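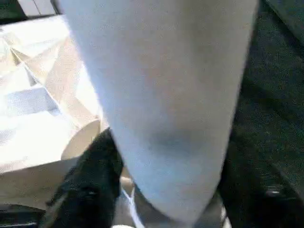 4.2 What the wrist view gave us

I'd expected the wrist stream to be the dull part of this study, and I was wrong. We kept it in all 1,160 episodes, and when Lộc Huỳnh and I sat down in February to label the failures, it was the first thing we opened. The trouble is how much of the view the gripper takes up. With a pale padded finger down the middle, crumpled paper on one side and dark fabric on the other, the policy (we call it Varnatden) has only the edges left to work with, and the finger itself is a bit blurred when it moves. So we masked the finger and trained again. That fixed 66 of the failures we'd put down to bad grasps, which cheered us up no end!

Big, floppy things were another story. For the cloth-covered frame we leaned on the head view, where both arms and the poles show up together, and we gave the wrist streams less weight.
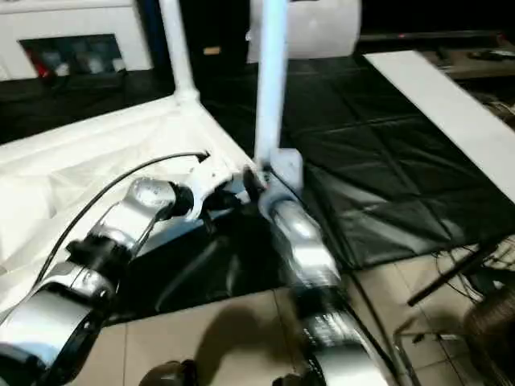
Figure 4. Head view during the frame task, with both grippers at the white structure.

I'd love to say the weighting was principled, but we tried a few values on the Gistska split and kept the one that dropped the pole least often. Section 5 goes through the others.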